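현장 로봇 게시판 > 셋업/정비
배전반 조작 셀, 문 손잡이에서 손목이 자꾸 틀어집니다

lukian_k
2019년 9월 23일

Lukian입니다. 지난 2월에 배전반 조작 셀 처음 올렸을 때 댓글 주신 분들 감사했어요. 그 뒤로 Sendia 팔에 Drundix 핸드 물려서 쓰고 있는데 버튼이랑 로터리 스위치는 이제 꽤 안정적이거든요. 문제는 오른쪽 문 손잡이입니다. 세로로 긴 은색 손잡이고 아래쪽에 열쇠 구멍 있는 흔한 타입인데, 손가락이 감기는 것까지는 좋아요. 그런데 당기기 시작하면 손목이 바깥으로 슬슬 돌아가다가 토크 제한에 걸려서 멈춥니다. 로그에는 에러 324만 찍히고 끝이에요 ㅠㅠ
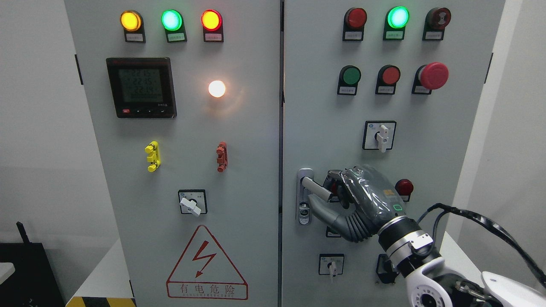
파지력을 올려 봤는데 더 빨리 멈추더라고요. 엄지를 손잡이 밑으로 더 깊이 넣으면 좀 낫긴 한데 이번엔 놓을 때 엄지가 걸려요. 손목 영점은 어제 다시 잡았고 핸드 펌웨어도 최신입니다. 비슷한 거 겪어 보신 분 계신가요?

Gremier정비실
손목 클램프부터 의심해 보세요. 저희 쪽도 똑같이 돌아갔는데 클램프 볼트가 살짝 풀려 있었어요. 무부하에서는 멀쩡하다가 당기는 순간에만 밀려서 영점을 아무리 잡아도 소용이 없습니다. 유성펜으로 클램프랑 손목에 걸쳐서 선 하나 긋고 돌려 보시면 바로 압니다.

munro_k
저는 소프트웨어 쪽 같은데요. 손잡이를 직선으로 당기고 계신 거 아닌가요? 문은 경첩 중심으로 원을 그리면서 열리는데 팔은 직선으로 가려고 하니까 손목이 그 차이를 다 먹는 거죠. 클램프 조여 봐야 다음엔 손가락 관절이 나갑니다.

Gremier정비실
@munro_k 원호 궤적은 저도 당연히 넣는다고 보고 한 얘기예요. 당기기 '시작하면' 돈다고 하셨잖아요. 문이 얼마 열리지도 않은 구간이면 직선이나 원호나 차이가 거의 없습니다.

lahcen_t
두 분 싸우지 마시고요 ㅎㅎ 핸드에 비닐 씌우고 쓰시는 거죠? 손등 쪽이면 괜찮은데 손가락 안쪽까지 말려 들어가면 미끄러집니다. 저는 그거 때문에 엉뚱한 파지력 값을 한참 만졌어요.

lukian_k
비닐은 손등 위주로 감아 놓긴 했는데 확인해 볼게요. 궤적은... 네, 부끄럽지만 직선이었습니다. 오늘 밤에 하나씩 해 보고 올릴게요!

lukian_k
정리해서 올립니다. 한꺼번에 바꾸면 뭐가 원인인지 모르니까 순서대로 했어요.

1. 클램프. 유성펜으로 선 긋고 당겨 봤더니 선이 어긋났습니다. Gremier정비실님 말씀이 맞았네요. 대각선으로 나눠 조이고 다시 그었더니 이번에는 선이 그대로였어요. 에러도 확 줄었고요.

2. 파지 자세. 손가락을 손잡이에 감은 채로 잠깐 정지시키고 손목 토크 값을 봤습니다. 당기기 전인데도 한쪽으로 치우쳐 있더라고요. 접근 각도를 조금씩 바꿔 가면서 값이 가장 낮은 자세를 새로 저장했어요.

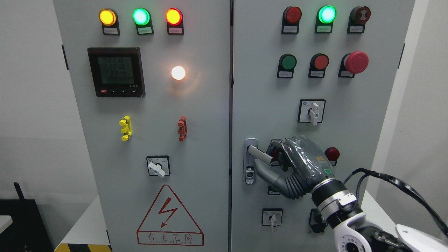

3. 궤적. 경첩 위치를 자로 재서 원호로 바꿨습니다. 여기까지 하니까 엄지를 깊이 안 넣어도 당겨지고, 놓을 때 걸리던 것도 없어졌어요.

4. 케이블. 손등에서 넘어가는 검은 케이블이 손목 돌 때 팽팽해지길래 고정 위치를 옮겨서 여유를 줬습니다. 이건 증상이랑 상관없을 수도 있는데 찜찜해서요.

munro_k
거 봐요 원호 맞잖아요 ㅋㅋ

Gremier정비실
1번에서 확 줄었다고 하셨는데요? ㅋㅋ 아무튼 새로 조인 볼트는 좀 돌리고 나서 한 번 더 확인하세요. 풀림방지제 안 바르셨으면 또 풀립니다.

chandra_c
뒤늦게 끼어드는데, 저는 4번이 제일 중요해 보여요. 케이블이 당기는 힘은 자세마다 달라서 토크 보정으로 잡기가 참 까다롭거든요. 아래쪽 스위치 잡으러 내려갈 때도 케이블 보셨나요? 팔이 낮게 깔리는 자세에서는 문에 쓸릴 수도 있어요.

lukian_k
아 그건 안 봤네요. 바로 아래쪽 흰색 손잡이 선택 스위치로 내려 보내면서 확인해 봤습니다.

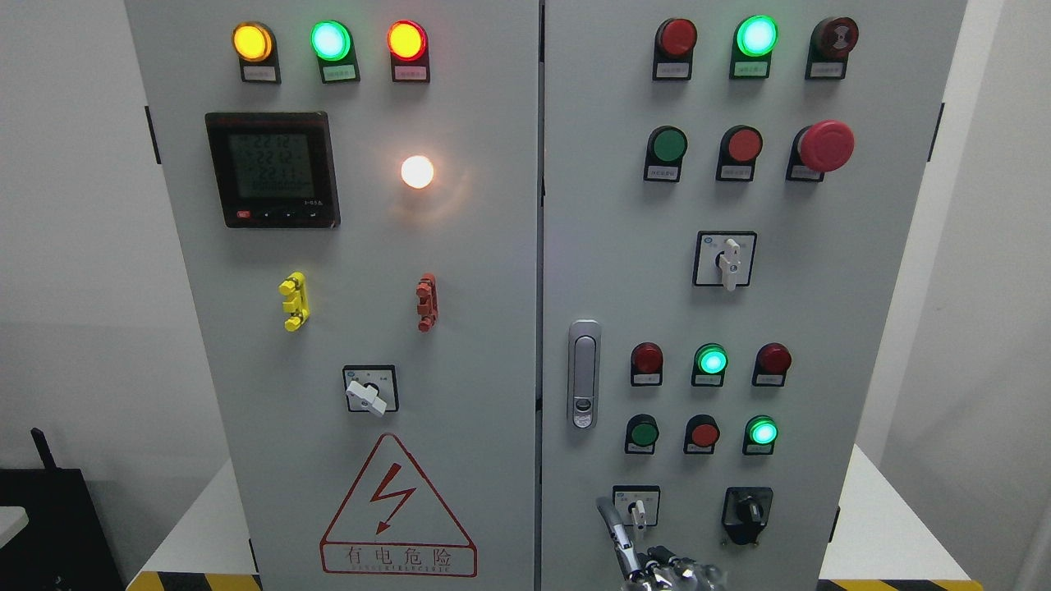 속도를 많이 낮춰서 접근시켰고 케이블은 괜찮아 보입니다. 대신 손가락 끝이 스위치에 닿기 직전에 살짝 떨려요. 문 손잡이 쪽 자세를 새로 저장하면서 공용 툴 좌표까지 같이 건드린 게 아닌가 싶습니다. 원래 두 동작이 같은 좌표를 쓰고 있었거든요.

chandra_c
좌표는 나누세요. 손잡이용이랑 스위치용은 잡는 점 자체가 다릅니다. 떨림은 좌표 나누고도 남아 있으면 그때 위치 게인을 낮춰 보시고요.

lahcen_t
저는 게인 먼저요. 좌표 나눠 놓으면 나중에 핸드 교체할 때 둘 다 다시 잡아야 해서 귀찮아요. Ravn 핸드로 바꿀 때 그걸로 하루 날렸습니다.

chandra_c
@lahcen_t 그건 교체 절차 문제지 좌표 문제가 아니죠. 백업 파일에 이름만 제대로 붙여 놔도 금방 합니다.

lukian_k
일단 좌표 나누는 쪽으로 가 볼게요. 풀림방지제는 내일 자재실에서 받아 오기로 했고, 클램프 다시 풀어야 하니까 그때 영점도 한 번 더 잡겠습니다. 떨림이 남으면 로그 붙여서 새 글로 올릴게요.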